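How a Robot Decides What to Do Next
By Carter Bélanger

A robot arm is made of motors, joints and screws. None of those parts can decide anything. The deciding is done by software, a set of instructions that runs on a computer. Gellik is the name of a program that controls a robot arm while it puts a burger together. It has four parts, and each part has one job.

Part one: seeing

Gellik gets its information from a camera. A camera picture is made of tiny colored squares called pixels. To a computer, each pixel is only a set of numbers that says how much red, green and blue it has.

The seeing part of a program is called perception. Perception looks for groups of pixels that belong together. A patch of yellow with straight edges is probably cheese. A patch of bright green with a wavy edge is probably lettuce. The word "probably" matters. The program gives each guess a score, and if the score is too low it takes another picture before it does anything.

Gellik learned to make these guesses from 3000 practice pictures. People drew an outline around every piece of food and typed in its name. This is called labeling, and it is slow work.

Part two: planning

Next, the program needs an order. A burger is built from the bottom up, so a slice of cheese cannot be placed before the thing it sits on. Programmers call this a dependency. You have dependencies too: socks go on before shoes.

The planner keeps a list of steps and checks what perception has found. Then it picks the next step that is allowed.
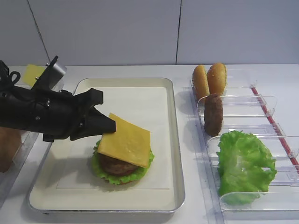
The gripper touches a cheese slice on top of the patty and lettuce. More ingredients stand in the clear organizer on the right.

The planner also has to choose a path. There are many ways to move a gripper from one place to another, and some of them would knock over a bun. The software tests paths inside the computer first, using a simple model of the table and everything on it. Paths that bump into something are thrown out. From the ones left over, it picks a short one.

Part three: control

A path is a line through the air, but motors do not understand lines. They understand turning. The control part of the program works out how far each joint must turn to keep the gripper on the path.

Then it checks, over and over. Where should the joint be? Where is it now? What is the difference? If the difference is large, the motor gets a bigger push. If it is small, the push is gentle. This circle of checking and fixing is called a feedback loop. You use one when you carry a full glass of water – your eyes watch the water and your hands correct the tilt.

Part four: checking the result

Soft food is hard for software. A cheese slice can bend, stick or land at an angle. After each step, perception runs again and compares the new picture with the plan. A slightly crooked slice may be close enough. The programmers choose a limit, and Gellik's limit for cheese is 12 millimeters. Past that limit, the planner adds a new step to the list: move the cheese.

Try it yourself

Write instructions for making a sandwich and give them to a friend. Your friend must do exactly what the words say and nothing else. When something goes wrong, find the line that caused it and rewrite that line. Programmers call this debugging.

Words to know

Perception: turning camera pictures into guesses about objects.
Dependency: a step that must wait for another step.
Feedback loop: measuring, correcting and measuring again.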